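Forum Bricole & Jardin > Discussions libres > Les robots savent-ils ranger, oui ou non ?

Sujet lancé par mireille_du_potager

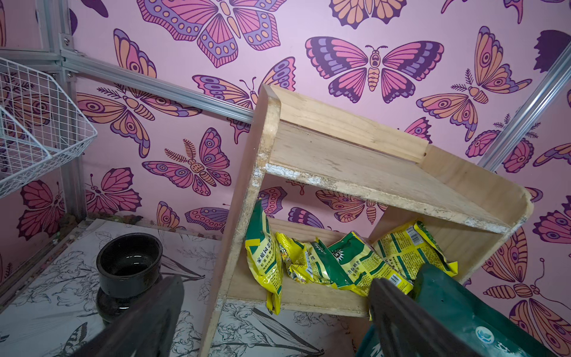 Bonjour à tous ! Je relance le débat du mois de novembre, celui qui avait dérapé à cause des tondeuses. Ma question est toute simple : est-ce qu'une machine peut aujourd'hui ranger une étagère de jardinage ? Pas une palette de cartons bien carrés, une vraie étagère, avec des sachets d'engrais froissés qui se chevauchent et qui glissent vers le bord. Chez moi c'est la corvée que je repousse toujours (avec le nettoyage des pots), et je donnerais cher pour qu'on m'en débarrasse.

tonton_rabot
Non. Voilà, sujet clos ;-)
Plus sérieusement, j'ai bossé chez Oltham, à l'atelier, et on avait un bras pour mettre des pièces en bac. Des pièces rigides, toujours les mêmes : impeccable. Le jour où on a voulu lui faire prendre des sachets de visserie, il en pinçait deux d'un coup ou il repoussait le tas au fond. On a fini par remettre quelqu'un au poste.

Sevim Tuncer
Pas d'accord avec tonton_rabot, enfin pas complètement. C'était quand, ton bras ? Ça a beaucoup bougé. Je fais de la maintenance chez Dravport et nos pinces attrapent maintenant du souple, du film, même des sacs plastique. Sur notre dernière série d'essais, 437 sachets, on en a raté 11. Après, je reconnais que le plan de travail était bien plat et l'éclairage réglé pour ça. Sur une planche qui penche, je ne promets rien !

tonton_rabot
Bah tu vois. Plat, éclairé, réglé. Chez Mireille y'a rien de tout ça.

mireille_du_potager
Merci pour mes étagères, hein :D
Mais tu n'as pas tort. Et puis prendre un sachet c'est une chose, savoir où le mettre c'en est une autre. Moi je range l'engrais des tomates devant et celui des rosiers derrière, et si un sachet est ouvert je le roule avant de le poser. Allez expliquer ça à une pince !

pelle_et_rateau
Moi ce qui m'inquiète c'est le contenu. Un sachet serré trop fort et c'est les granulés partout. Ma mère les vide dans des bocaux dès l'achat, plus de problème. Un bocal, un robot doit savoir le prendre, non ?

Sevim Tuncer
Oui, un bocal c'est nettement plus facile, tant que le couvercle est vissé. Pour la force de serrage ça se règle, mais il faut le faire pour chaque type d'emballage et c'est là qu'on passe nos journées. Un sachet à moitié vide ne se tient pas du tout comme un plein — il se plie là où on ne l'attend pas.

gaston77
Et le prix ? J'ai vu passer un petit bras de bureau chez Magaña à 814 euros, sans la pince. Pour ranger des sachets... Mon petit-fils le fait pour un goûter.

tonton_rabot
+1 pour le petit-fils.

Sevim Tuncer
À ce prix-là il faudra aussi passer des soirées à le programmer, donc pour une seule étagère je ne le conseille à personne. Par contre pour une jardinerie qui remet en rayon tous les jours, je pense que ça arrive, et plus vite que vous ne croyez. Je dirais six ans.

tonton_rabot
Six ans, on me disait déjà ça quand j'ai commencé. On en reparle.

mireille_du_potager
Bon, en attendant je m'y colle à la main. Pelle_et_rateau, elle les prend où ses bocaux, ta mère ? Je cherche du gros modèle avec une ouverture assez large pour y passer une pelle à terreau.

pelle_et_rateau
Chez Cullow, rayon conserves. Prends ceux à joint, les autres laissent entrer l'humidité.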